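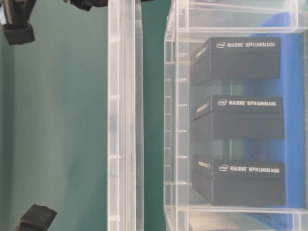 Packing and storage bins: your questions

Which bins do you use at Stellville?
We use clear plastic bins with ribbed walls. Through the wall a packer can see if the bin has something in it, also from the other side of the table.

Can I order the bin with a liner?
Yes. Please write "blue liner" in the comment field of the order. The liner lies flat on the bottom and small black boxes are easy to see on it.

How should I place boxed products?
Put them in one column, with the lids facing the same way. Do not press them against the ribs - the corners of a carton can get marks from it.

How many bins are in one set?
There are 6 in the Drevby set and 8 in the Brikus set. We do not mix the sizes in one set.

What is the smallest order?
For single bins there is no minimum. For printed cartons it is 2,000 pieces.

How do I clean the plastic?
Use a soft cloth and warm water with a little dish soap. Powder cleaners make the plastic cloudy, and we can not repair this.

My bin came with a crack in the rim. What now?
Send us a photo and your order number within 7 days. Bienvenido Navarro answers all messages about damage, usually before noon. Please keep the bin until you have his reply.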